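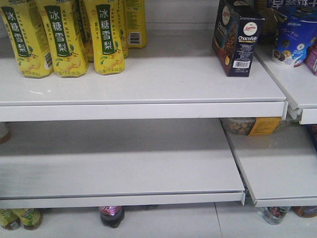 Bottles of pear drink on a shelf.

Sorham students head to regional business final

A student company from Sorham High School has won a place in the regional final of the Wandier Student Enterprise Challenge, to be held in Staston in February.

The team, which trades under the name Hứa, makes notebooks from offcuts donated by a local print shop. It was one of 2 companies chosen from the county round, where teams set out their plans for the year and took questions from judges for ten minutes each.

Hứa has sold more than 67 notebooks since school opened in the fall, most of them at the Sorham farmers market and at home football games. The students handle the buying, the binding and the bookkeeping themselves — a business teacher signs off on spending but has no vote in company meetings.

Judges praised the team for keeping clear sales records and for changing its prices after a slow first weekend. They asked for more detail on how the company would cope if its supply of free paper ran out.

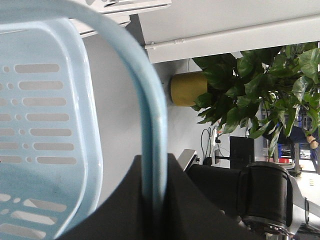
Can the team change its product before the final?
Teams may change the design or the price, but the product itself has to stay the same as the one entered in the county round.

At the final, each company will give a presentation, run a trade stand and turn in a written report. The report counts for the largest share of the score, and it must include a full set of accounts. The top three teams will receive money for their school's business program.

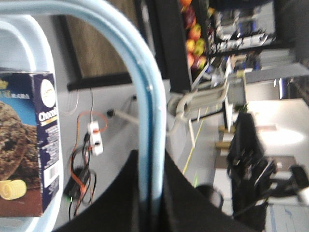 Hứa plans to add a gift set for the holiday season, with two notebooks and a pencil in a plain card sleeve. The students have spent recent meetings looking at how everyday packaging sells what is inside. A cookie box with a large picture of a chocolate chip cookie on a light blue background makes its point from across a room, and the team wants its sleeve to be as easy to read on a crowded table. A first batch will go on sale at the school's winter fair. Orders can be placed through the school office until the end of the semester.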